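Elsa Lindqvist has heard the word "guaranteed" from ski resorts before, and it no longer does much for her.

So when Carnuvach announced it would sell a pass with a snow guarantee this winter, priced at 586 for the season, the former lift manager went looking for the small print. She found 3 pages of it.

"The guarantee says you get a credit if fewer than five lifts are running," she says. "It doesn't say which five. You could have the beginner tows and the gondola down to the parking lot going, and on paper everybody is skiing."

We met on a Saturday morning, before the lifts opened. Lindqvist spent more than ten winters running chairs on the other side of the valley and now writes a newsletter on pass deals. She is polite about Carnuvach's slopes and less polite about its arithmetic.

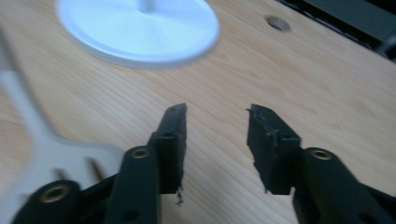 A table made of light wood.

The credit, she points out, isn't cash. It comes off next year's pass, so the skier who had a bad winter has to sign up for another one to see any money.

"I asked them straight out how many people had claimed under the old version," she says. "They told me 3712 passes were sold. That's a fine number - it isn't the one I asked for."

Carnuvach runs its claims through an outside company, Undelex. Skiers have to file within a week of the closure and list the lifts that weren't turning. Lindqvist tried the form herself in December and gave up on the second screen, where it wanted a scan code from a gate that had been shut all day.

"Maybe it's a mistake," she says. "I'd like to think so. But mistakes like that always seem to land on the same side of the counter."

She isn't much kinder about the new snow guns on the Asfaw run. The resort says they will open the run earlier. Lindqvist wants to know what happens in a warm spell, when there's nothing for the guns to do but stand there. 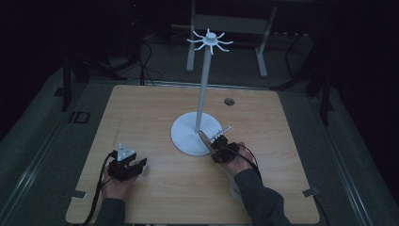
Solène Tanguy thinks that is too harsh. A weak guarantee is still better than none, she told me by phone, and families who book months ahead would take a credit over a shrug. She also said the Asfaw run had needed the guns for years.

Lindqvist grants the last part. "Sure, put them in. Just don't sell me the pass in August as if they were already covered in snow."

Would she buy one herself? She laughs and says she'll pay by the day at Foser, where the ticket window has a sheet of paper taped up each morning listing what is open.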